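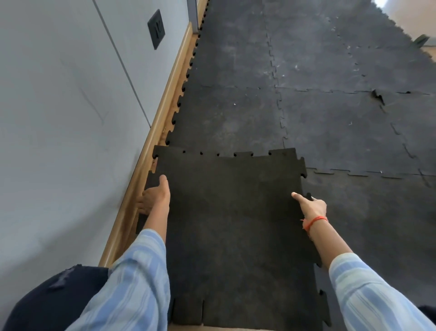
Home Gym and Basement Workout Room: Yearly Safety Checklist, With My Comments

Kerr Street Neighbors' Fitness Group
Last gone over June 1, 2019, by Ruoxi Song

Hello again, everyone. Several of you have asked for the list I carry when I visit a member's workout room, so I have typed it up with the comments I usually end up making out loud. Please go through it with a cup of coffee and a pencil, and don't feel bad if you have to write "no" next to a few things. I wrote "no" plenty of times in my own basement, and I'm the one who made the list!

FLOOR

1. Tiles lie flat, with every seam closed.
Comment: Walk the whole room in your socks, slowly, and feel for raised edges. Your feet will find a lifted corner long before your eyes do. Interlocking rubber tiles can creep apart where people jump or drop weights, and a row that was snug in winter may need a push back together by August.

2. Edges along the walls are not curling or riding up on the baseboard.
Comment: If a tile is bowed in the middle, it is probably cut a hair too wide. Take it up and trim it with a sharp utility knife and a straightedge, a little at a time. Please don't glue it down to make it behave.

3. The floor underneath is dry.
Comment: Lift one tile in each corner and have a good look and a good sniff. A musty smell means you should take up the rest and let the slab dry out before anything goes back, and then go looking for the source (in our old houses I always start with the downspouts).

WEIGHTS AND RACKS

4. Rack bolts are tight.
Comment: Use a wrench, since fingers will tell you everything is fine. Shinji Aoki's squat rack had two bolts I could spin by hand, and he is a careful person who wipes down his bench every single time he uses it.

5. Collars grip the bar and don't slide.
Comment: Spring collars get tired. Put one on an empty bar, give it a firm tug, and if it moves, buy a new pair.

6. Heavy plates and dumbbells are stored low.
Comment: Nothing over 15 pounds above waist height, please. This is our group's own rule and I do get teased for it, but I have grandchildren who climb.

7. Bench padding and upholstery are whole.
Comment: A small split is fine with tape for a while. If the pad rocks when you sit on it, stop using it until you have tightened it from below.

MACHINES AND CORDS

8. Treadmill has clear space behind it.
Comment: I like 7 feet. I know that is a lot to ask of a basement, and in some rooms the only way to get it is to turn the machine around so that it faces the wall. Do it anyway, even if you lose your view of the television.

9. Safety key and clip are with the machine, and pulling the clip stops the belt.
Comment: Test it at a slow walk while holding the rail. If the key lives in a kitchen drawer because of little ones, write that on the sheet so I don't mark it missing.

10. Power cords run along the wall, uncracked, with no extension cords.
Comment: Check under the mats too. A cord should never run beneath a tile, where it can get pinched and you would have no way of noticing.

11. Resistance bands are free of nicks and chalky spots.
Comment: Stretch each one gently in good light, away from your face. When in doubt, cut it in half and throw it out, so that no kind soul rescues it from the trash.

AIR, LIGHT AND GETTING HELP

12. Every bulb works and the stairs can be lit from top and bottom.

13. A window or fan is in working order.
Comment: New rubber flooring can smell quite strong. Keep the air moving for a week or so and it should ease off.

14. A phone can be reached from the floor.
Comment: Lie down next to the bench and try it. A low shelf does nicely.

15. First aid kit is stocked and in date.
Comment: Bandages, cold pack, gloves, tape. My cold pack had leaked all over everything else, so do open the box.

Fix anything marked "no" under items 4, 5, 9 or 10 before the next workout. The others can wait a little while, within reason. Drop finished sheets in my mailbox or hand them to Shinji, and call me if you'd like company while you go around. I'm happy to bring the wrench.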